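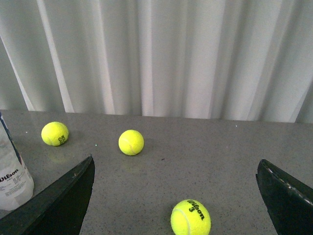

Instance selection is the step between detection and grasp planning. The detector returns an unordered set of masks with scores; the planner accepts exactly one target. When all candidates belong to the same class, the class score carries almost no information about which one to pick, and the selector has to rank them on geometry. With three tennis balls on the table, one of them between the fingers and the other two farther back on the left, a selector that sorts by score alone may change its target from one cycle to the next. Distance along the approach axis is a better first key. Lateral offset from the midpoint of the fingers is the second.

Partial masks. A ball close to the wrist camera is often clipped by the image border. The centroid of a clipped mask is biased away from the border, and a grasp computed from it will be off by the same bias. Fit a circle to the visible part of the contour and use the circle center. Reject the fit if less than a third of the circumference is available. Contour points that lie on the image border or on the finger mask must be removed before fitting.

Finger mask. The fingers appear in every wrist view, so their pixels are excluded before detection. In Zultetti the mask is a function of gripper opening and is stored as a lookup table with 200 entries. Do not interpolate between entries. Use the next wider one.

Reflections. A glossy tabletop returns a faint colored patch under each ball. A hue threshold low enough to keep the shaded side of the ball will usually keep part of this patch as well, which stretches the mask downward. Two remedies were covered in class: a saturation floor, and a plane test that discards points at or below table height. The plane test requires registered depth. Printed logos and seams leave holes in a color mask; fill them before extracting the contour.

Hysteresis. Once a target is chosen, keep it until a competing candidate has ranked higher for 2 consecutive cycles. Reset the counter whenever the gripper command changes.

Lab task. Replay the Sturkell log (1000 cycles) through your selector and report the number of target switches. The reference selector holds its target in 97 percent of cycles. Submit the switch count, the rejected fits and your ranking function to Annag Geddes by September 25, 2025.

Reading: Bognár notes, section on contour fitting.

Shares: 2
Comments: 0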